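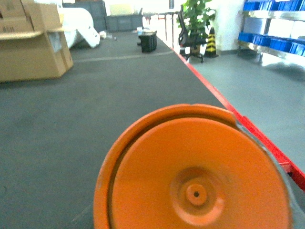

Lu asks in almost every message whether a very small order is also welcome with us. Yes, it is. Fastusov packs and ships goods for small shops, and one piece gets the same care as a full pallet.

About Fastusov

We started in June with 4 customers and one rented hall in Drutwood. Today we keep stock for 45 shops, and on a busy day we send up to 444 parcels. Pusard, our own order list, shows each shop what has left the building.

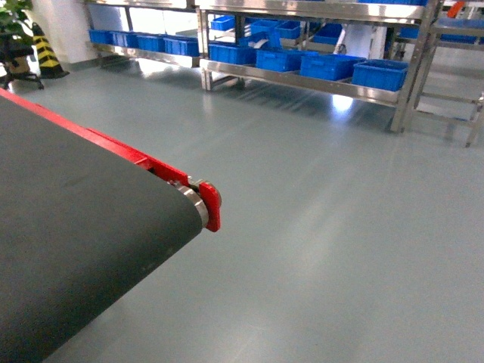 Our working day begins with the orders which came in overnight. Small parts are kept in bins, so that they do not mix — the blue ones stand on the shelves of the steel racks. Larger goods stay in their cartons until they are ordered. Orders received before 5 in the afternoon are packed on the same day.

Visitors are welcome, but please write to us first.

Page updated 2022-07-15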